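Fruit by Hand, Lessons by the Crate

By the time I got off the bus in Netdale, the people at Keltness had already been at it for two hours, and the kitchenette smelled strongly of toast and overripe pears. I had come to spend a day with their handheld gripper kit, which they rent out along with a training day and a stack of cloud storage, and which has been getting a good deal of talk among the small packing houses and farm co-ops that would love a robot arm someday but have no earthly idea how to teach one anything.

The pitch is simple enough that I explained it to my mother over the phone that same evening, and she got it right away. You don't program the robot. You pick up a gripper that works much the way the robot's own hand will, with a camera on it, and you do the job yourself, over and over, and the recordings become the lessons. Keltness asks for 2000 good recordings before it will train anything for you, and a good one is shorter than you'd think, since most of the jobs its customers bring in are over in a few seconds.

I'll admit I was skeptical about how it would feel. I have held a lot of demonstration gear over the years and most of it seems to have been designed by people who never had to hold anything past lunchtime. The Keltness grip is better than most, a little wide for my hand, with a trigger that has a long, soft pull. You can close it slowly, and slowly is what fruit wants. My first few tries at a pear were clumsy, and I'd rather not say what happened to the third one (I paid for it, in a sense, by eating it).
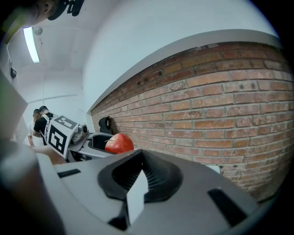
What took me longer to learn was patience at the start of each recording. The software likes a calm second before you move, and if you rush in, it flags the take and asks you to do it again. There's a soft double beep for that. I heard it so much before noon that I caught myself pausing politely before I picked up my coffee. But the rhythm does come, and somewhere in the afternoon I got through a long run of clean takes and felt ridiculously proud of myself.

The pair version of the kit, with a gripper for each hand, costs more and asks more of you. Handing a piece of fruit from one side to the other sounds like nothing at all until you try it with your own fingers taken out of the matter. If your work is simple picking and placing, I'd start with the single and see how far it carries you.

Now, money. The single kit rents for $298 a week, and the pair adds $75 to that, training day included either way. The battery is rated for 8 hours and mine lasted the whole visit with a bit to spare, though I took a generous lunch. Shipping cases are extra, and I think that's a mistake on Keltness's part, as nobody wants to wrap one of these in a bath towel.

There are rivals, of course. Sæther sells its kit outright and has the nicer software by a good margin, with a review screen that lets you throw out bad takes with one key. Keltness makes you open each one first - a small thing, but small things pile up by the end of a long day. Brololmont, which started out in bakery equipment, has a lighter grip that I liked very much on bread rolls and not at all on anything round and slippery.

For a grower or packer who wants to find out whether this way of teaching suits the work, I'd go with the Keltness rental for two weeks, and I'd put your most careful sorter on it, whoever that may be. Mine would have been my aunt, who could turn over a whole tray of peaches without leaving a thumbprint. Bookings for October were nearly full when I visited, and the training days run every weekday but not on Sunday, so call before you pick your dates.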